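Staff Forum > Operations > Automation of the sorting and tray packing stations

Opening post
Posted by: H_Teixeira, 7 February 2025

Colleagues are invited to comment on the proposal to automate tray packing at the Plemham site. Under the proposal, soft goods would be placed into trays by machine, and the 58 staff now assigned to packing would move to inspection, returns or machine supervision. The work in question is the handling of soft items at a table with a blue tray.

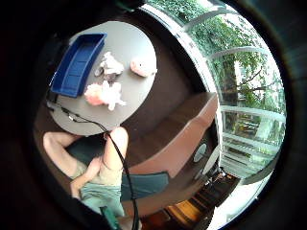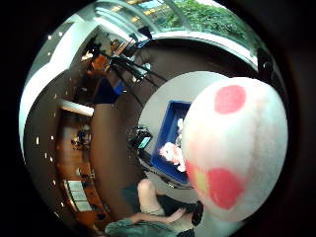

The trial at Sillton began in October with 40 staff. Management has stated that no post will be lost before the trial is reviewed. It has not stated what will happen to grades and shift allowances afterwards, and I should be grateful for views on that point in particular.

Hélder Teixeira
Staff representative, Plemham

Reply 1
Posted by: g.ferraro

I support the proposal in principle. Repeated reaching is the most common complaint recorded at our station, and a machine that takes over part of it would be welcome. The retraining offer should however be made in writing, with hours and pay set out.

Reply 2
Posted by: Vaduva_L

I cannot agree with the previous contributor. At Sillton the reaching was reduced, but staff supervising the machines now stand for most of the shift and are called whenever an item is dropped. In one week 1,389 such calls were logged. The work has changed in kind and the grade has stayed the same.

Reply 3
Posted by: g.ferraro

Does that figure include calls made during setting up? If so, it should not be used as a measure of normal running.

Reply 4
Posted by: Vaduva_L

It does include them. The log does not separate the two, and I have asked for this to be corrected. My point about the grade is unaffected.

Reply 5
Posted by: E_Vidal

Staff on the Skemska line were promised a review of grades after 200 hours of supervised running. The same condition could be requested at Plemham. I would also ask that packers be consulted on table height and seating before any equipment is ordered.

Reply 6
Posted by: H_Teixeira

Thank you. Both requests will be added to the written response. Comments on shift allowances are still required, particularly from the night shift.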